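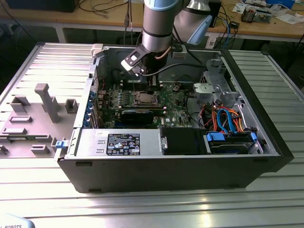
Residents of the older blocks have long complained that the service charge tells a buyer more about Stotville Court than the asking price does, and that the first is seldom printed next to the second. Estate agents' listings for the development have carried both amounts since the sales rules were revised.

Stotville Court is a leasehold housing development on the eastern side of Dristberg. It consists of 237 flats in nine blocks, built in two phases on the site of a former brickworks. The freehold is held by Gachanja Estates and the day-to-day running of the buildings is carried out by Prororum, a managing agent with an office in the same town.

Layout

The blocks are named after trees and are arranged around two courtyards. Those of the first phase, from Alder to Hazel, are four storeys high and have no lifts. The second phase is taller, with lifts and covered parking on the ground floor. Most flats have two bedrooms. One-bedroom flats are found mainly in Hazel and in the north wing of Maple, where the living room and kitchen share a single space.

Each flat has a storage cage in the basement of its block. The cages pass with the lease and cannot be sold separately, although they may be lent to another leaseholder with written consent. 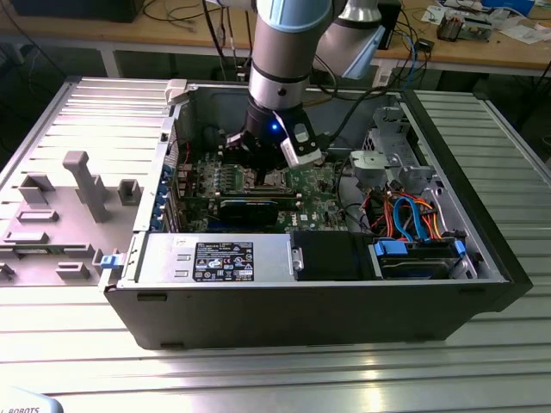
Consent is also needed for hard flooring above the ground floor, for satellite dishes and for any change to the front door. Requests are made to the managing agent, and a fee is charged whether or not permission is given.

Tenure and charges

Leases were granted for 125 years from the completion of each phase. Ground rent in the first phase is fixed at £25 a year. In the second phase it was set higher and rises at intervals written into the lease, a difference that has affected resale, as some lenders would not accept the later terms until they had been varied by deed.

The service charge is payable in two parts, the first of them in April. It covers buildings insurance, cleaning, lighting of the shared areas, grounds and a reserve fund. For a two-bedroom flat in the lift blocks it stands at about £2000 a year. Flats without lifts pay less, and do not contribute to lift repairs.

Sales and letting

A flat at Stotville Court is normally sold through one of the agents in Dristberg. The seller must obtain a management pack, priced at £500, before contracts are exchanged. It contains three years of accounts, the insurance schedule, the fire risk assessment and notice of any major works planned.

Subletting is allowed for terms of six months or more. Holiday letting is prohibited by all leases in the second phase. The wording in the first phase is older and refers only to use as a private residence, and its effect on short lets has been disputed.
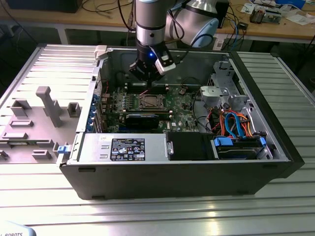
Article on Stotville Court, Dristberg, last revised 2nd September.

Parking

The first phase has open bays, which are unallocated. In the second phase each lease includes one numbered space. Visitors use the bays beside the entrance road, where permits are required overnight.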